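Okay, a thread on extensive reading with my evening English learners, as promised back in May when I was too tired to type. It's long. Get a coffee.

1/ Quick background. I teach adults, two evenings a week, pre-intermediate on paper but really all over the place. Most of them work days at Zirkon or in the shops downtown, and they come in tired. I wanted them reading more. That was the whole plan!

2/ Extensive reading, if you haven't run into it, means lots of easy reading for pleasure. Easy as in you know nearly every word on the page already. My learners hated that idea at first. One woman told me easy books were for children and she had paid for a grown-up class.

3/ Fair point, so I spent a whole lesson on it. We read one page of a hard newspaper piece, then one page of a thin little crime story, and I asked them to tell a partner what happened. The crime story pages got told with hands and voices and a bit of acting. The newspaper page got told in silence.

4/ The books came from a box of graded readers I bought secondhand from the Gisler language school when they cleared out their library (599 for the lot, and yes, I paid it myself, and no, I have not told my accountant). Some have other people's pencil translations over every line. I've been erasing those while I watch TV.

5/ The rules are short. Pick any book. Quit any book. No dictionary for the first chapter. Write one sentence in your notebook when you finish, and it can be "I did not like this." I got that sentence a lot and I love it every time.

6/ I did NOT give comprehension questions. That was hard for me – I have a drawer full of them and I made most of them. But the year I used them, people read for the answers, skipped the rest, and stopped reading the day the worksheets stopped.

7/ What did I do in class, then? Ten minutes of silent reading at the start, me included. Then five minutes of talk. Latecomers could slide in during the reading without that awful walk past everyone mid-sentence, and I'd take that benefit all by itself.

8/ Numbers, for those of you who like them. We logged pages on a sheet by the door. Goal for the term was 2,000 pages for the whole group. We finished on 3,354. One learner read a big chunk of that, I should say, so please don't divide it up and picture a class of equal readers. A couple of people barely read a thing.

9/ Did their English get better? I don't know how to answer that cleanly. I had no comparison group and they were also, you know, living in English all day. Their writing got longer. Their spelling did not improve one bit. I heard phrases straight out of the books in conversation, including "I fear the butler," which has now become a class greeting.

10/ Stuff I'd change: more nonfiction, for a start. Several of the men only woke up when I found a skinny book about bridges. Also more audio. I tried Jelline for a few weeks for the recordings and liked the slow speed, but you need good wifi and our building has the other kind.

11/ And I'd start with fewer books on the table. I put out 36 on the first night and everyone froze. Next time I'll put out a small pile, chat about each one, and let people grab.

12/ A few of you asked about levels. I let people choose with their eyes: open the middle, read a page, and if you trip more than a couple of times, go down a color. They're pretty good at it after two or three books. Better than my placement test, frankly.

13/ I'm giving a short workshop on all this in Ovlow over the summer, mostly so I can steal everyone else's ideas. If you run a reading program with adults who work full time, please reply and tell me what you do about the ones who never open the book at home. I've got nothing.

14/ Right, I have notebooks to read. Somebody wrote a whole page about the bridges.
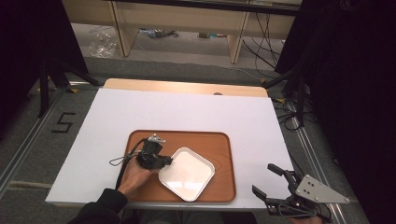 small white dish, wooden tray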